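Kanent Bench Arm for Shared Kitchens and Staff Tea Rooms
Supplied and installed by Semeniuk, Gernavport

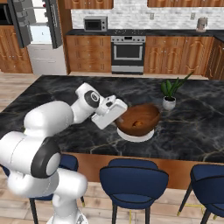 The Kanent is a bench-height robotic arm for the clearing and resetting work that falls between meal services. It suits staff kitchens, residential lodges, training kitchens and small function rooms, where one or two people look after the food and also end up looking after every bowl and plate left behind. Before any site work, Semeniuk builds a simulated model of the kitchen and runs the arm through its tasks there. In the model shown, the white arm comes in over a black marble island with its gripper at the left rim of a wooden bowl. The bowl sits on a white plate with a small orange object inside, and there is a potted plant close behind it. Bar stools are drawn up along the island. Crockery stacked in use, greenery and seating are the sort of thing we want in a model, and we ask customers to tell us what normally lives on their benches so it can be included.

What it does

The arm picks up, moves and sets down light tableware and serving pieces within its reach. Typical jobs are clearing used bowls to a drop-off tray, setting out clean plates for the next sitting, and returning fruit bowls and condiments to their usual spots. It does not wash, cut, cook or pour. It does not handle knives, glass stemware or anything straight off a burner.

Tasks are set up in Fanusent, the software supplied with the arm. A task is a list of items, a place for each and a time window. Staff can change the list from a tablet on the bench. Larger changes, such as moving the arm to another counter, need a new model and a visit from us.

What changes for staff

Most kitchens that ask about the Kanent want to know whether it replaces a position. We quote it as an addition to a crew and size it that way. A kitchen hand is still needed for washing up, wiping down, stock, bins and anything unusual. The part of the job that shrinks is walking back and forth with small loads, which in our Gernavport demonstration kitchen came to 52 minutes of a standard day shift before the arm went in.

Some of that time comes back as other work. Someone has to empty the drop-off tray, check the gripper pads and deal with stops. Expect a few stops a day in the first fortnight, mostly for items that have been left too close together or put down where the arm has no record of them. We recommend that these duties be written into a position description and rostered. Where they were left to whoever was nearby, the arm tended to sit stopped until the end of the shift.

Training takes 2 hours per person and is held on site, in paid time. It covers starting and stopping, clearing a fault, editing a task list and safe distances. Casual and relief staff should do the first half at least. We also ask for a short meeting with the whole crew before the order is confirmed - people who work at a bench know things about it that never get onto a floor plan.

Working near the arm

The arm slows when a person comes within the outer zone and stops when they reach the inner one. Stools and chairs can stay at the bench, but seats inside the inner zone cannot be used while a task is running. For that reason many sites run the arm only outside meal breaks. Stop buttons are fitted at both ends of the bench and one is supplied on a lead.

Fanusent logs items moved, stops and faults. It does not log names or shift times, and the logs are not meant for measuring staff performance. Customers agree to this in the supply contract.

Specifications

Colour: white, black joint covers
Maximum item weight: 500 g
Arm weight: 38 kg, excluding base
Mounting: floor base beside the bench, bolted
Power: standard wall outlet on its own circuit
Cleaning: damp cloth and neutral detergent; gripper pads lift out and can be washed in the sink
Not suitable for outdoor use or benches on castors

Included

Arm, gripper, floor base, stop buttons, tablet, spare set of gripper pads, Fanusent licence, simulated model of one bench, installation and crew training.

Demonstrations

The Gernavport showroom runs the arm every Thursday afternoon. Bring your bench measurements and, if rosters allow, someone from the kitchen. Leasing and trial hire are available. Prices depend on the site and are given after the model has been built.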